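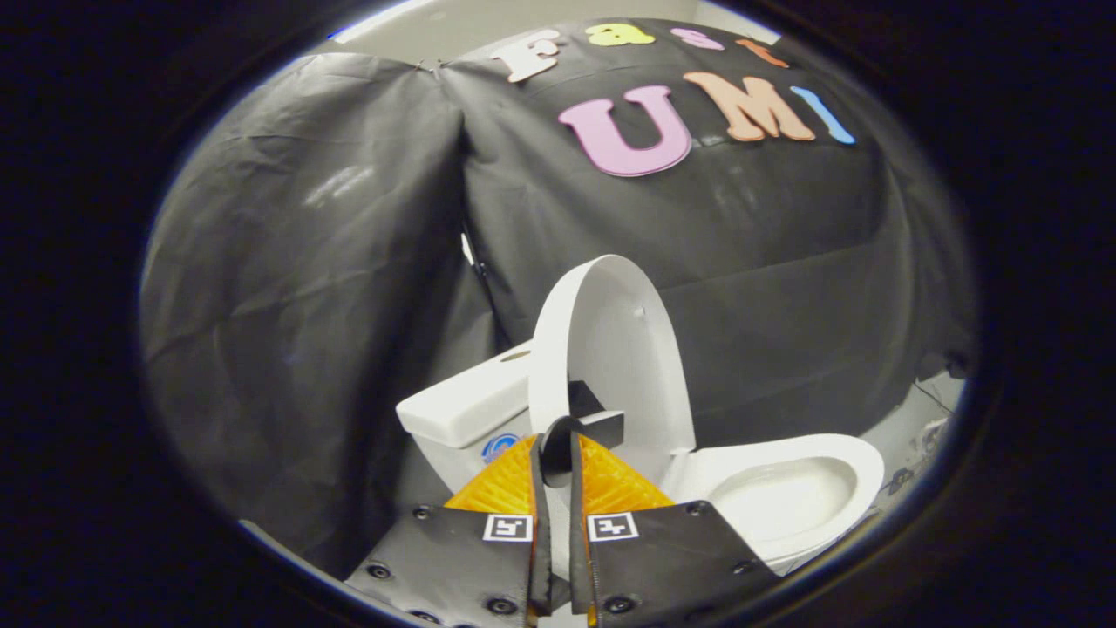
Gumau Lions, Lutow: we look for a defensive line coach

Our American football club is searching for a coach for the defensive line, start in August. We have 30 players on the senior team, many of them in their first or second season.

You should have played or coached on the line for at least 2 years. Good English is needed, other languages are welcome. Practice is on Wednesday evening and one more day which we choose together.

We pay 300 euros per month and your travel to away games. The club also covers the coaching license course.

Please write a short letter to Merike Toom, head coach, and add the name of one person we can call.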